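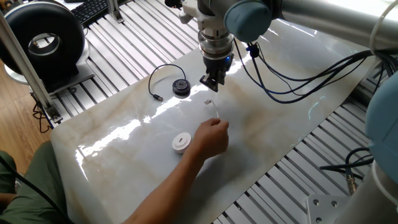 *Arbeitsplatz im September, Tischplatte in Marmoroptik*

Gestern Abend noch einmal »Oltthorpe« bis zum Schluss gesehen, und ich bleibe dabei (Ya-wen, bitte nicht schimpfen!): Die Schwester war nie im Haus. Ab Minute 40 spricht außer dem Jungen keiner mehr mit ihr, und in der Küche stehen nur seine Schuhe. Shota Ishida hält das Ende für einen Traum, das überzeugt mich noch nicht ganz – den Dialog am Brunnen schaue ich mir morgen in Ruhe nochmal an.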